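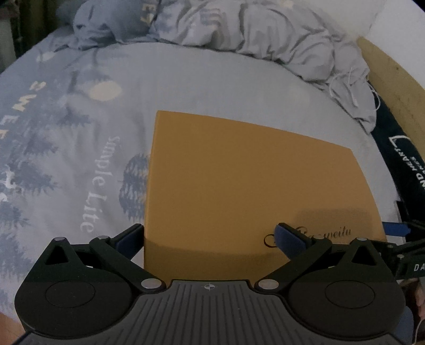 Mustard-yellow box on the bed, script lettering near one corner of the lid

Ticket 79: Parcel tracking stuck at "Arrived at depot" after delivery
Service: Saltora order tracking
Depot: Brurnholm
Opened: 2023-11-25
Priority: normal
Status: closed, one follow-up task open

Reported problem

Customer in Fellham says the tracking page for her order has shown "Arrived at depot" all week. The parcel was handed to her at the door the day after that status appeared. She has had two automatic emails telling her the order is delayed, and one offering a refund. She doesn't want a refund. She wants the emails to stop and the order marked as delivered, because the returns window won't open until it is.

Steps tried by the customer before contacting us: refreshed the page, logged out and in, tried the phone app, tried another browser. Same status in all of them.

First checks

Order record opened. Payment taken, label printed, weight recorded. Nothing odd up to the depot scan.
Courier's own page opened with the same parcel number. It shows "Delivered" with a time and a name. So the courier has the right status and we don't.
Cleared the cached status on our side. Page reloaded, still "Arrived at depot".
Asked for a manual refresh from the courier feed. It ran without an error and changed nothing.

At this point I paused the delay emails on the order by hand and told the customer. I also asked her to ignore the refund offer – if she clicks it, the order is cancelled and we have to build it again from scratch.

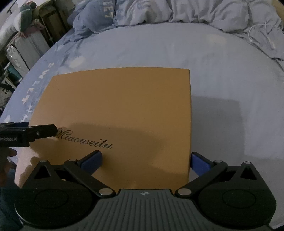
Vitória Moreira
Second-line support, order tracking

Picked up from first line. Notes below in the order I did things.

Pulled the raw feed messages for the parcel. There are 3: label created, arrived at depot, delivered. The delivered message did reach us. It was put in the rejected folder with the reason "event out of order".

Compared the times. The depot scan is stamped one hour later than the real scan. The van was loaded and the parcel delivered early the next morning, so an hour shouldn't matter, but the depot message was also sent a second time the next day with a new stamp. That second copy is later than the delivery. Our system took it as the newest event and threw out the delivery as old.

Searched for other Brurnholm parcels with the same rejection reason. Found 148. Searched the Machala depot for the same period and found none, so the fault is not in the feed as a whole.

Rang the depot. They replaced a handheld scanner in July and it was never set to the shared clock. When it loses signal it stores its scans and sends them again with the time of sending. They have taken it out of use.

Fix

Replayed the rejected delivery message for this order with the order check turned off. Status changed to "Delivered" straight away. Returns window opened with the correct start date.
Replayed the rest in one batch. The replay tool takes up to 500 messages, so there was no need to split it. All went through.
Delay emails switched back on for the account.

Customer replied that the page is now right and she has been able to print a returns label.

Follow-up

The check should compare event type as well as time – a depot scan should never replace a delivery. Raised as a separate task with the feed team. Until that is done, first line should look in the rejected folder before asking for a manual refresh. The refresh only reads accepted messages.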